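**How do you get a hard water ring out of a plastic pitcher?**

I've got a measuring pitcher I use for iced tea and plant food (not the same day, relax) and there's a chalky ring in it that dish soap won't touch. We moved to Grimmont in January and the water is super hard. Any ideas before I buy another one?

Noémie Bergeron

---

**Debashish Bandara** · 2018-04-30

White vinegar! Fill it past the ring with half vinegar, half warm water and leave it overnight, then go at it with a soft brush. Don't use steel wool, it scratches the plastic and then the gunk sticks even worse. I did mine twice and it came up great. And please get a separate one for the plant food!!

---

**steverico**

just buy a new one they're cheap

---

**Nguyen17**

Vinegar works but the smell hung around in mine, so I use citric acid now, 2 spoonfuls in hot tap water (not boiling, cheap plastic can warp). An hour usually does it. Rinse it a few times and let it air dry upside down. If your marks are the printed kind go easy with the brush, I rubbed half the numbers off my old one and had to guess at pancake batter for a year.
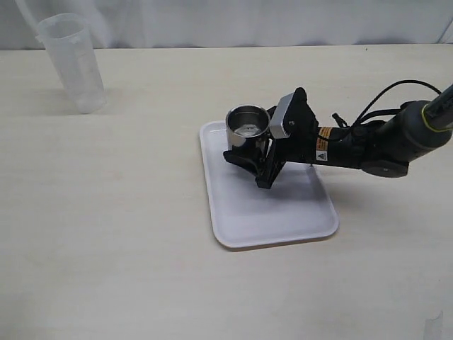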